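1/ A year ago I started keeping track of every tomato I grew, bought, or threw out. The notebook is full now, so I'm putting the useful parts in one thread. I rent half a duplex with a south-facing back step. No yard.

2/ I grew three plants in containers and bought the rest, mostly from the stand at Dumlao and from the grocery store when the stand was closed.

3/ Containers first. I used fabric pots the first year and they dried out by lunch. This year I switched to plastic buckets with holes drilled in the bottom. Much better. Watered once a day in July, every other day before that.

4/ The soil was bagged potting mix from Broltell with a few scoops of compost. I've tried the pricier mix and couldn't see a difference in the plants.

5/ Plant one was a cherry type. It did what cherry tomatoes do. Plant two was a paste tomato that got blossom end rot on the first set of fruit and then recovered without me doing anything except watering on a schedule.

6/ Plant three was a slicer that Consolacion Malabanan gave me as a seedling. She didn't remember the variety and I've asked her twice. Medium size, thin skin, good flavor, split badly after rain.

7/ Storage is what most people ask me about, so the rest of this is mainly storage.

8/ I leave them on the counter until they're ripe. Stem side up or stem side down? I did both for most of the summer. With the stem still attached I couldn't tell any difference. With the stem pulled off, stem side down kept a little longer before the top went soft.

9/ Once they're fully ripe and I'm not going to eat them that day, they go in the fridge. I know people have strong feelings on this. A ripe tomato in my kitchen in summer has one good day left on the counter. In the fridge it has several. I take it out an hour before I want it.

10/ Underripe ones stay out of the fridge. I put a few in cold to see, and they stayed pale and mealy even after I brought them back out.

11/ Don't stack them. The bottom ones bruise and then you find out by smell.

12/ The weights, for anyone who wants them. My best single picking off all three plants was 915 grams, at the end of July. Most pickings were a handful of cherries and one or two larger ones.

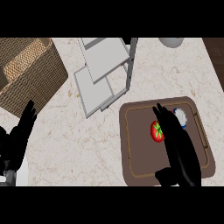 13/ CUTTING

14/ Serrated knife. I resisted this for years because I thought a sharp chef's knife should be able to do it, and it can, for a few days after sharpening. A cheap bread knife does it all year.

15/ Core first if it's a big one. For a medium tomato with a small core I cut it in half from top to bottom and take the core out of each half with two short angled cuts.

16/ Slices for sandwiches go across, not top to bottom. The seeds stay put better. Salt them on a paper towel while you toast the bread.

17/ A board with a groove is worth having for this one job. My old flat board sent juice down the cabinet front every time.

18/ SAUCE

19/ I made sauce 7 times. The first four I peeled them, and after that I quit peeling. If you cook it long enough and run it through a food mill the skins come out on their own.

20/ My food mill is a Jeveck from a thrift store. The handle squeaks. I don't know if they still make them.

21/ Roasting before saucing gives you a darker, sweeter sauce and a pan that has to soak overnight. I do it when I have time. Halves, cut side up, oil, salt, low oven until the edges are wrinkled.

22/ Jerome Lumanlan asked if you can freeze them whole. Yes. Rinse, dry, freeze on a tray, then bag. The skin slips off under warm water. They're no good for slicing after that but fine for soup and sauce.

23/ I had 31 bags in the freezer at the start of fall. I labeled the first few and then ran out of tape, so there's some guesswork going on in there. One of them was plum jam.

24/ WINTER

25/ Store tomatoes in the cold months are what they are. The small ones on the vine are the best of the bunch. The big round ones I only buy for cooking.

26/ Two things help a dull tomato. Salt it early, at least fifteen minutes before eating. Or cut it thick and put it in a hot dry pan for a minute on each side. The second one sets off my smoke alarm if I forget the fan.

27/ Canned is better than fresh for nearly everything from now until summer. I buy whole peeled and crush them by hand. The diced kind holds its shape in the pot no matter how long I simmer it and I don't want that in a sauce.

28/ NEXT YEAR

29/ Same buckets, new soil on top. I'm dropping the paste tomato and putting in a second slicer. The paste plant took up the sunniest corner and gave me enough for one small pot of sauce.

30/ I'm also starting from seed this time. There's a seed swap at the Kavonness library in the early spring and I'd like to bring something to it. I saved seed from Consolacion's mystery slicer. Fermented it in a jar for a few days, rinsed it, dried it on a coffee filter. It smelled terrible and that's normal.

31/ If it was a hybrid the seedlings may come up as something else. I'll plant a few and see.

32/ Replies to a couple of questions I got in messages. Yes, I pinch suckers, but only up to the first flowers. No, I don't use eggshells. I tried them in one bucket and dug them up in the fall looking exactly the same as when they went in.

33/ Somebody also asked about hornworms. I found one, a big one, on the cherry plant. I picked it off with kitchen tongs and checked the leaves every evening for two weeks. Didn't find another.

34/ The notebook pages on peppers are shorter and mostly complaints. I'll type those up when I get to them.

Posted 29 December 2021 | Contact | Copyright | Back to top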